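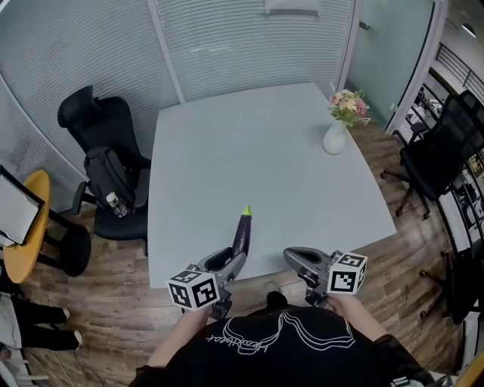
## Handheld demonstrations: notes from the Illstead room

Collection for the produce set restarted at Illstead in October, using the handheld grippers in place of the leader arms. The set now stands at 1,195 accepted demonstrations. The target for the first training run was 1,000, so the run has been queued and further collection goes towards the held-out portion.

The task is a two-handed transfer. The operator grips an item with one tool, carries it over the table, passes it to the other tool and sets it down. Aubergine is the main item at present. It was picked for its length, which leaves room for the second pair of jaws, and for its glossy skin, which gives the depth estimate more trouble than a matt surface would. The side that starts the transfer is set by the prompt sheet. Operators had drifted towards starting every transfer on the same side, and the policy trained on the earlier batch copied them.

Both tools carry a tag cube near the handle. Pose comes from the tags, and Flurkon writes one track per gripper along with the jaw opening. An episode is rejected if either cube is lost for more than 13 consecutive samples. Most rejections in the current batch came at the moment of transfer, when one hand passes in front of the other cube. Keeping the wrists level and bringing the receiving gripper in from the side has cut this down a good deal. Please don't roll the tool to get a better grip. Open the jaws, back off and approach again; the retry is useful data and should be left in.

Pauses are a separate matter. The trimming step in Flurkon removes stillness at the start and end of an episode but leaves it in the middle, and the policy learns it. One operator's habit of checking the prompt sheet before each handover produced an arm that waited over the table for no reason we could find until we replayed the source episodes. Read the prompt first, then start.

The table is kept nearly clear for the base condition. A vase of artificial flowers stays on it as a fixed distractor, and it isn't to be moved between episodes in the same block. Chairs, bags and people in the background are left as they fall. We tried masking the background in the spring set and saw no gain on the Jumside arms, which work in a much busier room.

### Comparison with remote control

We ran a smaller block by remote control on the Jumside pair, same task and same prompts. An accepted handheld episode took 45 seconds including the reset. Remote control was slower, mostly because the operator has no feel for contact and closes the jaws in small steps. Its advantage is that every recorded motion is one the arms can perform. Handheld episodes have to be checked for reach and joint limits afterwards, and a few fast wrist turns don't survive the check.

The present plan is to use handheld data for the bulk of training and keep remote control for corrections, where the policy has failed and a person takes over part-way through.

### Changes to Pastor

Pastor now shows the reach check beside each episode, so operators can see a failure before starting the next one. The reject button asks for a cause. Use "tag lost" only where the tracker reports it, and "operator" for drops, wrong side or wrong item. Free-text notes still don't export. Until that is fixed, put anything the training side needs to know in the block sheet, with the episode number next to it.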